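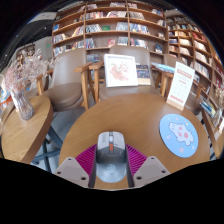

Sellden G2 finger pad and rib kit for hand-held grippers: six weeks of use
Reviewed by Leokadia Wieczorek
12 May 2026

The Sellden G2 kit is a replacement front end for a hand-held parallel gripper. It contains two beige finger pads, a ribbed insert, a bag of screws, two shims and a printed sheet. I bought two kits at list price from Laskowska, our usual parts supplier, and fitted them to the pair of grippers we keep in daily service. One had worn pads. The other had a cracked mounting ear on the left finger and was out of use until the parts came.

This review covers fitting, alignment and upkeep. I don't cover the data side.

Fitting

The sheet says to allow half an hour. The first gripper took me most of an afternoon, the second just under an hour. Nearly all of the difference was in the screws. The pads carry more holes than you will use, because the same plate is drilled for several finger patterns, and the drawing on the sheet shows the pattern for the older body only. On the newer body the outer row does not line up. You want the inner row and the single hole nearest the tip. Once I had worked that out I marked the correct holes with a paint pen on the second set before starting.

Thread engagement is short. Start every screw by hand, bring them all to light contact, close the gripper on something flat, then tighten. If you tighten one pad fully before the other is seated, the pair closes with a visible wedge. I did this on the first gripper and had to take it all off again.

Use a torque driver if you own one. The holes are plain plastic with no inserts, and I stripped one at the rear of the right pad with an ordinary hex key. The pad holds fine without it, but on a part at this price I would expect brass inserts.

The ribbed insert presses in between the fingers and is held by two clips. It comes in magenta or black. Take the magenta if you have the choice. Dirt and broken ribs show up on it straight away, and on the black one they don't.

Alignment

With both shims in place the pads on the first gripper met square at the tips and left a gap at the root that I could get a sheet of paper into. I removed one shim and the gap closed. The second gripper needed both. The sheet does not mention that bodies vary, and I would have liked a third, thinner shim in the bag.

My check after fitting is the same every time. I grip a computer mouse lengthwise, lift it, tilt the tool to each side and set it down. A mouse is a useful test piece: curved on top, narrower at the sides, light enough to slip if the pads are uneven. If it turns in the grip, one pad is leading. After that I do the same with a thin paperback, which shows up a twist in the pads that the mouse will hide.

Both grippers passed after the shim change. The old pads on the first gripper had been dropping the paperback for at least a week before I replaced them.

Grip and wear

The pads are slightly softer than the originals and the grip on glossy plastic is better. On fabric and paper I could not find a difference. They pick up a gray film from handling, and the film costs you grip sooner than actual wear does. I wipe them with alcohol at the start of each shift and again if the tool has been used on anything dusty.

After almost 600 cycles on the log, the second set had a faint polish at the contact area and no cracks. The first set is further along and has one chipped corner from a drop onto a hard floor. I filed the chip flat and put the pad back into service.

The ribs are the weaker part. The outermost rib on each side takes the load when an object goes in off center, and on the first gripper one of them began to split at the base in week 4. Sellden sells the insert separately, so this is a cheap repair, but the clips are stiff and it is easy to break a good rib while getting the insert out. Lejla Stojanovska, who does the other half of our maintenance, warms the insert with a hair dryer on low for a minute first. I have copied her since and have not broken one.

Compared with the Goltevby set

Before this we ran Goltevby pads. They are harder, they last longer, and they arrive with metal inserts in the holes. They also cost more and have no separate rib part, so a split rib means buying the whole front end. For a tool that sits on a bench and handles the same part all day I would still buy Goltevby. Ours are carried around and used on whatever is on the table, and they get dropped. Cheap ribs matter more to us than hard pads.

I have not tried the Gutuvov version. It needs a different mounting plate.

Upkeep schedule I have settled on

Each shift: wipe pads, look at the rib bases, open and close fully five times and listen for scraping.
Each week: check screw tightness by hand, run the mouse and paperback test, blow out the slide.
Each month: remove the pads, clean behind them, look for cracks around the screw holes, put a very small amount of dry lubricant on the slide. Keep the lubricant off the ribs. It makes them slick and it does not wipe off fully.

Keep one spare insert per gripper and one spare pad of each hand. The pads are not interchangeable left to right, and the only marking is a small molded letter on the back that you cannot read once the pad is mounted.

Faults, in order of annoyance

The instruction sheet covers one body out of two.
Bare plastic screw holes.
Shims in a single thickness.
Clips on the insert too tight.
The screw bag has exactly enough screws and no spares.

I wrote to Sellden about the hole pattern. They answered in two days and said a corrected sheet is planned for June. They also sent a loose drawing for the newer body, which was correct.

Rating: 4 out of 5. I would buy it again, and I have an order in for two more inserts.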